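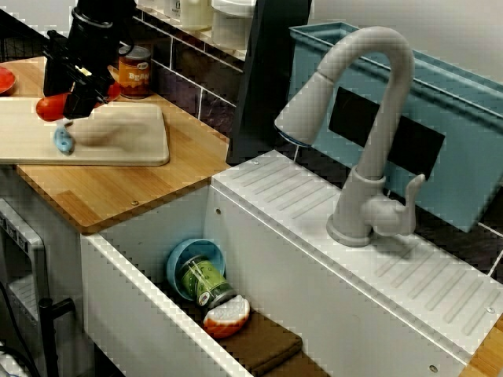
A black parallel-jaw gripper holding a red toy vegetable over a cutting board beside a toy sink. Photo: Hina Niazi / Kindia

Reference > Automation > Planning and procurement > Training kitchens for robot arms

33 shares | 7 comments

Training kitchens for robot arms

A training kitchen is a small mock kitchen used to teach and test robot arms on household tasks. It usually combines play furniture with ordinary kitchen goods, and is set at a height and distance that suit the arm. This article deals with how such a kitchen is planned and paid for. The control software is covered separately.

Overview

Training kitchens vary from a single bench with a few props to a full room with working appliances. The bench type is the most common in smaller labs because it can be built from parts sold in toy and hardware shops. Typical contents are a counter, a sink, a stove, a cutting board, dishes, cans and play food. Taps and burners are normally not connected, which keeps plumbers and electricians out of the budget.

Play food is favoured over real food for early work. It does not spoil, it keeps its shape when gripped too hard, and a lost piece can be replaced with another of the same mould. Its drawback is that it is lighter and glossier than what it stands for, and grip settings worked out on a toy tomato seldom carry over to a real one.

Cost categories

Budgets are usually divided into the arm, the gripper, the furniture, the props, and labour. The arm takes most of the money. Furniture and props are cheap by comparison but are bought again and again, and are often left out of the first estimate.

The Kindia bench, planned by Hina Niazi, is one case where the figures were written up. Its first furniture and props order came to $3572, including the counter, sink unit, stove unit and shelving. A further $1346 was spent on replacements and spare gripper fingers before the following December. Niazi's notes put the overrun down to breakage at the stove unit and to a second set of dishes in other colours, which had not been planned for.

Labour is harder to estimate. Assembly of flat-pack play furniture takes a day or two. Fixing it so that it does not creep across the floor under repeated contact takes longer, and most benches end up screwed down or clamped.

Choosing a gripper

A parallel-jaw gripper has two fingers that close toward each other in a straight line. It is the usual first purchase. It handles rounded vegetables, cans and bowl rims, and there is little in it to go wrong. Flat items lying on a board are more difficult, and thin utensils may need longer or softer fingertips. Buyers comparing models generally look at:

- opening width, against the largest item in the prop list
- finger length, against the depth of the sink
- payload, after the weight of the gripper has been taken off
- price and delivery time for spare fingers
- where the cable runs, and whether it can snag on a tap

The last two are easy to overlook. On the Skevard range the fingers are sold only in pairs, and on the older Pikier models the mounting plate is a separate item that does not appear on the standard quote.

Layout

The arm's reach sets the size of the counter. Planners commonly mark out the reachable area on the floor with tape before ordering anything. A deep sink basin calls for more vertical clearance than a flat counter, particularly where a gooseneck faucet stands over it. Shelves above the backsplash are cheap storage but may be out of reach for a small arm.

Colour is also a planning matter. Plain white units make bright props easy to pick out, while a dark backsplash hides a black arm from some cameras. Labs that expect to change the look of the bench buy wall panels that lift off.

Leasing and shared purchase

Arms can be leased, although furniture and props generally cannot. Leasing suits a project of less than two years. Liew, a reseller, offers a term in which the gripper is treated as a consumable and replaced at the end of each year. Taha Nasr has argued against such terms for small groups, on the grounds that a lab which wears out one pair of fingers a year pays for a complete gripper it did not need.

Shared purchase between two labs is also practised. The usual difficulty is storage, as a bench that has been screwed down is not easily moved and has to be measured again after each move.

See also

Gripper maintenance
Household task lists
Bench insurance

Page last edited Aug 5, 2026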